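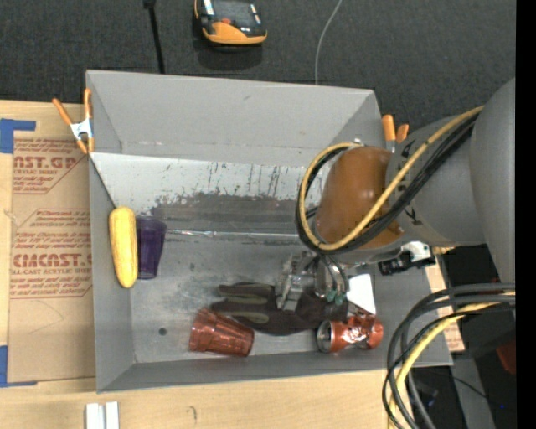

3 min read

The Calstead Open Bin, Gray

We sell a bin. It has four sides and a floor, and it comes without a lid. If that covers your questions, the order form is the same one as for everything else in the catalog.

For those still reading: the Calstead is the open-topped catch-all in our Brornanska line, meant for benches, counters, mudrooms and the end of any table where things get put down "for a second." The sides are tall and smooth, and the color is a gray that Marisol Urrego in our front office has described as "a Tuesday." We offered a green one for two years. We sold 12.

What goes in it

Whatever you have. The one at the top of the page has an ear of corn (or something doing a good impression of one) leaning up against the side, a couple of see-through plastic cups, a dark work glove and a soda can with a dent in it. We have never managed to write a rule about what belongs in a Calstead, and customers have ignored the two we tried.

Tall sides mean that long items stand up and lean instead of rolling off. Cups lie down. Gloves lie down too, and will stay there until March if you let them. The open top lets you see what you've lost without digging for it, although it lets your guests see it as well.

How it wears

It scuffs. We would like to get that out of the way, having read the mail. The floor picks up cloudy smudges and the odd dark spot, and a bin that gets used hard will go pale and flaky in patches, with scratches running up and down where things have been dragged out. Hortensia Apaza, who handles returns, sent us this note on 25/01/2025:

"Customer would like to know if the scratches are covered. Customer has been keeping chain in it."

They aren't covered. The bin is fine and so is the chain.

If the look bothers you, a damp cloth and a little dish soap will take off the smudges and leave the scratches, which you may find you notice more. Don't paint it. Duván Pacheco painted his and has been finding bits of blue in his socks ever since.

Putting it somewhere

Any flat tabletop will do. Slip a thin mat under it if you're fond of the table. On a shelf, leave enough room above to get your arm in and out while holding something, a measurement people tend to take without the something.

We don't recommend sitting in it. Melquiades Ponce in the warehouse reports that it's possible.

Ordering

Item number: 224
Color: gray
Lid: no
Packed: one to a carton, assembled
Price: $80, shipping extra

There is no discount for a pair, but we'll put both cartons on the same truck, and they'll arrive together if the truck feels like it. Returns are accepted unused. Please take your things out first. We have a shelf of other people's gloves and would rather not start a second one.

Questions about wholesale go to Maribel Echeverri, who answers in the order received and in very few words.

Related items

Parry Bench Mat, thin
Parry Bench Mat, less thin
Jonarine Wall Hooks, set of 12
Jonarine Glove Clip
Brornanska Step Stool
Calstead Open Bin, Green (discontinued)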